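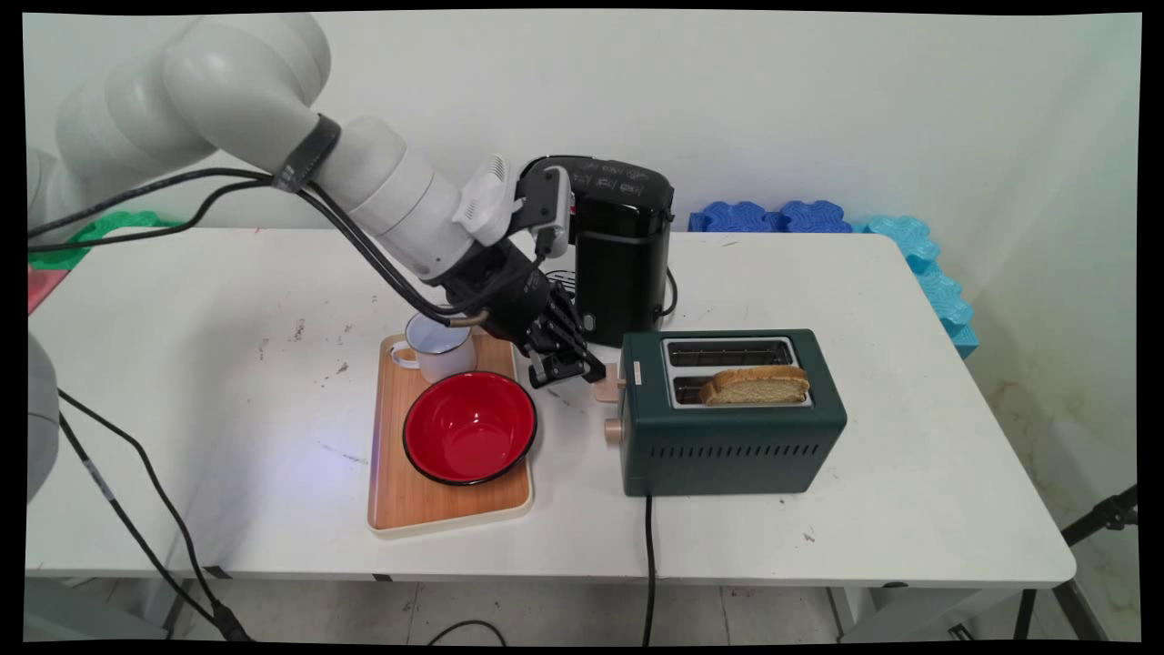
The owner of the Wusmont breakfast counter has bought green toasters before, and she isn't sold on this one. "Two slots, a wooden knob, very nice," she says. "I've paid for nice before."

Her last one came from Clarnodetti and lasted until January. I asked whether the colour had swayed her.

"A bit — I'm not proud of it."

She is no easier on the label, which says in Chinese to turn the knob and then press down the lever. "Why do I need telling?" 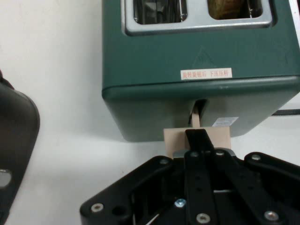

## On the price

The shop wanted $697 for 8 of them. "For toast," she says. She bought one.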